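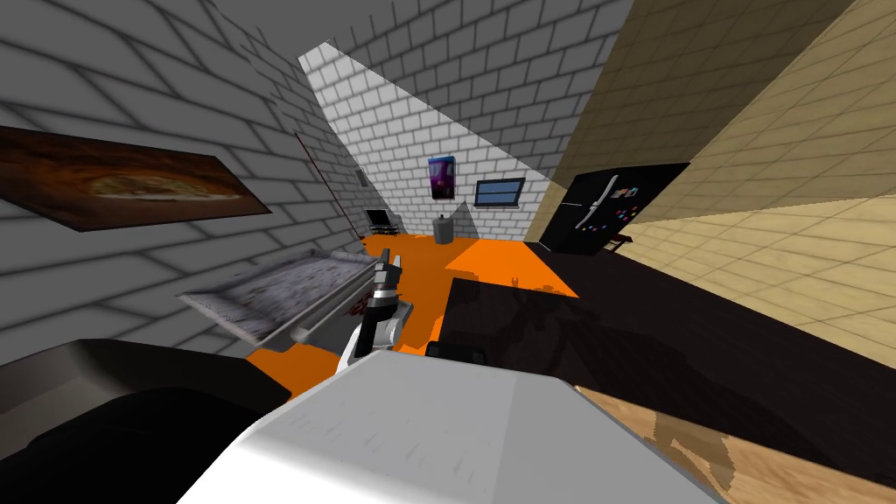 Evaluation returns 624 episodes when asked for 600
Project: Zovano / kitchen bench
Component: Limell eval runner
Opened by: Emiliano Lagos
Assigned to: Lina Atallah
Priority: High (was Low until someone read the abstract)
Status: Resolved, with one loose end

Emiliano Lagos wrote:

I asked the runner for 600 episodes in the two-arm kitchen and got 624. I would normally accept free data without complaint, but the success rate in the summary doesn't match the one in our draft, and the draft is what we've been telling people.

Steps to reproduce:
1. Check out the branch for the wrist-dropout runs.
2. Launch the eval with 8 workers, Morin renderer, shadows on.
3. Wait. Have lunch. Possibly dinner.
4. Open the summary and count.

Expected: 600.
Got: 624, no warnings, exit code zero, all very pleased with itself.

Background for Lina, who has been spared this so far: the method blanks the wrist cameras at random during training so the policy stops leaning on them so hard. Our claim is that it then does better when the wrist view is useless, such as when an arm is turned toward a wall. The comparison is a baseline with no dropout, same scenes, same seeds. If the extra episodes land on both sides equally, we're merely sloppy. If they don't, we have a problem.

Lina Atallah wrote:

They don't. The baseline was run with the old launcher and has exactly 600. Only the dropout runs have the bonus material.

Can you send me the per-episode log? The summary file has thrown away everything I'd want to know.

Senga Pollock wrote:

Before anyone goes digging in the launcher, has anybody looked at the wrist frames lately? The shadow edges on the wood counter are sawtoothed like a bread knife. The baseline frames I have saved are smoother. If shadow resolution changed between the two sets, I'd worry about that first.

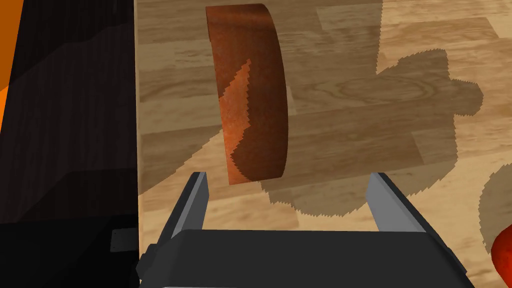
I'd also like it noted that I raised shadow resolution in the spring and was told it was cosmetic.

Lina Atallah wrote:

Noted. Checked the configs: the Morin upgrade reset the shadow map size to its default. So the dropout runs have coarser shadows than the baseline. That's a real difference and it has to go, but it can't create episodes. I'm keeping it as problem B.

Problem A: 624 minus 600 is 24, and 24 over 8 workers is three each. I don't believe in coincidences that divide evenly. Every worker seems to be writing three episodes it shouldn't.

Emiliano Lagos wrote:

Per-episode log is in the shared folder. Sorry about the size. Sorry also about the folder.

Lina Atallah wrote:

Found it. The new launcher runs three warm-up episodes per worker so the renderer can compile its shaders. They're meant to be dropped. The line that drops them checks for a flag called is_warmup, and the launcher sets one called warmup. Two reasonable people wrote two reasonable names and never met.

The warm-ups also skip the task reset. The arms stay wherever the scene loader left them, the policy gets a few steps to do something sensible from there, and then the clock runs out. All 24 are scored as failures.

So the dropout method has been carrying 24 failures it didn't earn. Good news for you, I suppose.

Emiliano Lagos wrote:

Good news makes me nervous. What does the wrist camera see from the loader pose?
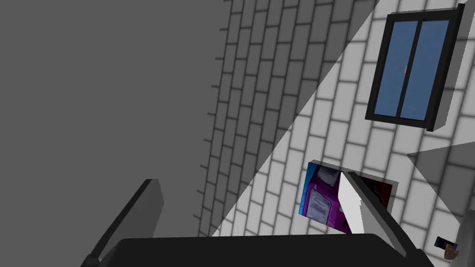
I ask because bricks are exactly the case the method is supposed to handle. If we throw out the warm-ups, I want to be sure we aren't throwing out hard episodes because they were embarrassing.

Lina Atallah wrote:

Fair. I went through them. The time limit on a warm-up is 10 steps. A real episode gets 600. You couldn't finish the task in 10 steps if the counter came to meet you. They're not hard episodes, they're not episodes at all, and they should go whatever they do to the number.

Lama Darwish wrote:

Agreed on dropping them. Two requests, as the one who has to sign off on the table:

Please rerun both conditions with the same launcher and the same shadow settings. I don't want a footnote explaining that half the table was rendered by a different version.

And please add the wall-facing starts as their own row, with a proper reset and the full step limit. If that's our claim then we should measure it on purpose.

Emiliano Lagos wrote:

Rerun started Thursday, finished overnight. Both conditions report 600. I counted the lines by hand in one file and then trusted the computer for the other.

Result: dropout still beats the baseline on the wall-facing starts. On ordinary starts the gap has closed to where I wouldn't bet a sandwich on it. The old table had dropout slightly behind there, so most of that was the warm-ups. I've rewritten the sentence in the abstract that used the word "tradeoff" – it was a nice sentence.

Senga Pollock wrote:

And the shadows?

Lina Atallah wrote:

Pinned in the config. I also ran the dropout policy with coarse and fine shadows on the same seeds. There's a difference on the counter tasks, small, and in the direction you'd hate. Moved to its own ticket and assigned to you, with my respect.

Fix for this one: flag renamed on both sides, and the runner now stops with an error if the episode count doesn't match what was requested.

Nour Kassab wrote:

The new check just killed my job because I asked for zero episodes to test the config. Reopening?

Lina Atallah wrote:

What did it say?

Nour Kassab wrote:

"Requested 0, got 0."

Lina Atallah wrote:

Leave it with me. Keeping this one closed, patch goes in after lunch.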